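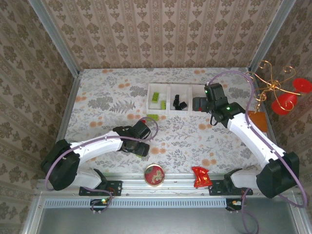 A table with a fern-and-leaf patterned cloth, set against striped damask-style wallpaper.

Plamex will stop making its coated table fabric in August and move the full range to a woven cotton-polyester blend, the company told retailers in a notice this month. The change affects the Prenel and Muta lines, which share a base cloth and differ only in print.

The present fabric is a cotton weave with an acrylic coating on the upper face. Plamex says the coating can no longer be applied at its Ren plant after a curing oven reaches the end of its service life. Replacing the oven was priced against converting the line to uncoated cloth, and the second option was chosen.

The new blend will be treated with a stain-resistant finish applied in a bath before drying. It can be machine washed, while the coated version had to be wiped down. Shrinkage is stated as 2 percent in length after the first wash, and the company advises buyers to allow for this when ordering cloth for long tables. Colors are printed with pigment inks and fixed with heat.

Cut pieces will be sold in the same widths as before. The minimum trade order for full rolls falls from 100 meters to 6, a change aimed at small shops that previously bought through a wholesaler. Prices for the new fabric have not been published.

Remaining coated stock amounts to 3,000 meters, most of it in botanical prints. It will be sold through existing dealers until it runs out, and no further coated rolls will be produced to fill late orders. Dealers with open orders have been asked to confirm them by the end of July. Orders not confirmed by then will be switched to the blend in the closest matching print or canceled.

Plamex said the weight of the new fabric is lower than that of the coated cloth, so it will hang differently at the corners. Hem weights will be offered as a separate item. Care labels are being revised, and sample cards in the new material will be sent to dealers ahead of the changeover.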